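The Manners of Machines
How one small firm wrote a house rulebook for office robots, and tried it out on a desk that doesn't exist

November
By the features desk 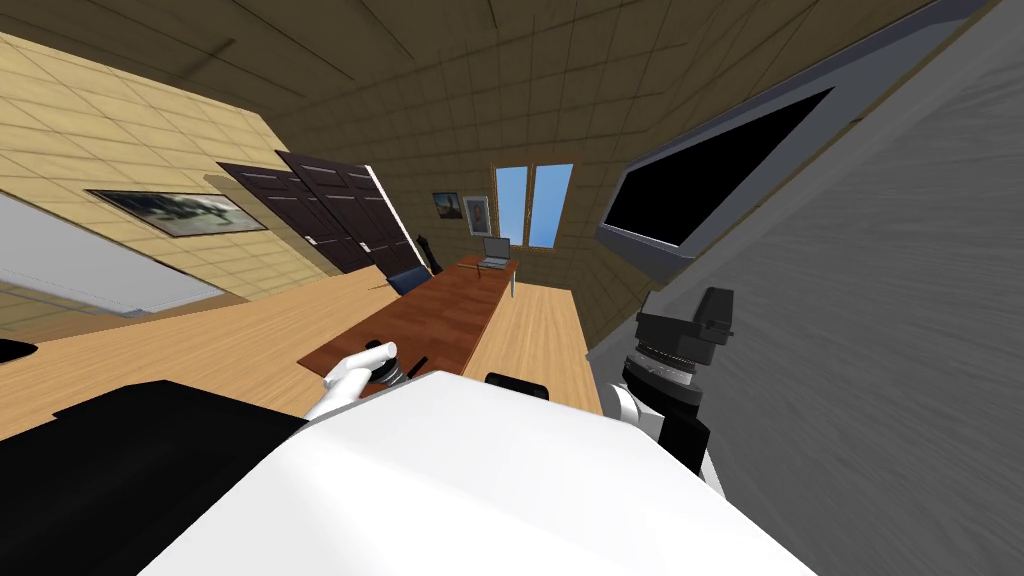

A simulated office from the robot's own side of things, with both arms reaching toward the desk.

The rulebook at Drelarent began as a sheet of paper taped to the side of a filing cabinet. It had four lines on it, one of them crossed out, and the one crossed out was "Be careful." Somebody had written next to it, in green ink, "How?"

I have thought about that green "How?" a good deal since my visit. Drelarent builds control software for two-armed robots meant to work in ordinary offices, the kind with a laptop left open and a pen lying wherever the last person dropped it. The company rents the upper floor of an old seed warehouse in Orum, up a staircase that makes you regret lunch, and the people there are friendly and talk very fast. They had all been careful for years. They just hadn't been careful in the same way, and when two careful people disagree about how quickly an arm should come in over a desk, you need something better than a taped sheet of paper.

So they wrote the thing properly. It is now 55 pages long, it lives in a ring binder as well as on the company's server, and everybody calls it the Robichaud, after the brand of biscuit tin the first draft was kept in. I was allowed to read it over a long morning with a pot of coffee, and I can report that it is more enjoyable than most standards documents, and also that it has an entire page about pens.

The page about pens deserves a word. A pen is thin, it rolls, and it tends to lie near the thing you really want. If a gripper is closing on something cylindrical and there's a thin item just to one side, the rule says the robot must treat the neighbor as part of the job. It has to know where the thin item is before it starts and check on it again after the fingers have closed. If the item has moved, the task is logged as a disturbance, even if the robot did everything else beautifully. The engineers argued over that one for most of a spring. Some felt that a nudged pen was no great tragedy. The other side said that people forgive a robot for being slow and do not forgive it for messing with their desk, and the other side won.

Nothing in the binder is allowed near a real office until it has been through a simulated one, and this is the part of the work I found I could have watched all day. There's a library of digital rooms, with wood floors and tiled walls and pictures hung up as if somebody had cared where they went. The screen on the wall is blank. There are chairs at the desk, a blue one and a couple of black ones, and I was told with some feeling that chairs have caused more rewriting than any other object in the building. A chair back that rises just over the edge of a desk is easy for a person to reach around. For a robot whose own body already takes up so much of its view, the binder has a rule of its own: any piece of furniture the robot can see only part of is assumed to be bigger than it looks.

I liked that rule so much I copied it down. It would do nicely for most of my own mistakes in parking lots.

The rooms are also not always shown level. You get used to horizons that run downhill and walls that lean like a ship's cabin, and after an hour I had stopped tipping my head to match. Section two of the binder says that a behavior can't be passed on the strength of one comfortable view. The reviewers have to look at it from wherever the software is looking, however odd that is, and sign for what they can see from there. If the left gripper is in plain sight and something behind the body is hidden, then the hidden part goes down as "not seen." You may not write "clear" for a place you couldn't see. A new hire did so in the first month of the rule, and the form came back to the desk with a little drawing of a blindfold on it.

Each task goes through 2000 simulated runs before anyone will discuss hardware. I asked whether that was a scientific number, and there was some laughter. It started out as the number of runs the old computers could finish over a weekend, and it stayed because it proved big enough to turn up the strange cases and small enough that people still read the results. Reading the results is a rule too. At least 60 runs from each batch have to be watched from beginning to end by a human being, at normal speed, with no skipping ahead. The watching is shared out by rota, and people bring knitting.

What they're watching for is mostly dull, and the binder is very good on dull things. It wants to know whether an arm paused before it crossed over the desk. It asks whether the second arm, the one with no job at that moment, stayed where it was supposed to stay. Idle arms get six pages, which seemed excessive to me until I spent a while thinking about how much trouble my own idle hands get into. An idle arm has to be parked in a place that has been named in advance. It can't simply stop wherever its last task left it. It also can't be parked across a doorway, and a door standing even slightly ajar counts as a door in use, on the grounds that someone may be about to come through it with a tray.

There are rules for people as well, and these were the hardest to agree on. Nobody minds telling a machine where to put its elbow. Telling a colleague of many years that she may not approve her own work is a more delicate business. The binder asks for 2 signatures on every release, and neither can belong to the person who wrote the behavior. It asks reviewers to write their notes before they compare them. It also gives any employee, the receptionist included, the right to stop a test for no stated reason, and it forbids anyone from asking for the reason until the next day. I'm told this has been used a handful of times, once on a matter of pure gut feeling, and that the gut feeling is still being looked into.

Not everyone in the trade is sold on all this. I drove over to Bultow, the next town along the river, where a smaller shop does similar work in a former dance studio, and they were polite about the Robichaud in the way you might be polite about a neighbor's very large dog. Their worry is that a long rulebook teaches people to look at the rulebook. They keep theirs to a single page and spend the time saved in the room with the machine. They also pointed out that a simulated desk is a well-behaved desk. It has no crumbs. The light in the window doesn't change while you work, unless somebody tells it to, and no one has ever put a wet umbrella down on that honey-colored floor.

Drelarent's people mostly agree with them, which surprised me a little. The last chapter of the binder is a list of what the simulated rooms can't tell you, and it is the chapter that gets added to most often. Glare is in there, and sticky surfaces, and cables, and the habit people have of moving a chair with one foot while talking to someone else. Every item on the list has to be tested again with real furniture, slowly, with someone standing by the stop button. When a real room turns up something new, it goes on the list that same afternoon, and then somebody has the job of working out whether it can be built into the digital rooms for next time.

Before I left I asked to see the original sheet, and it took a while to find. It's in a plastic sleeve at the front of the binder now, tape marks and all. The three surviving lines have been moved to other chapters and reworded so thoroughly that you'd hardly know them. The crossed-out one is still crossed out, and next to the green "How?" someone has since penciled in "see pages 1 to 55."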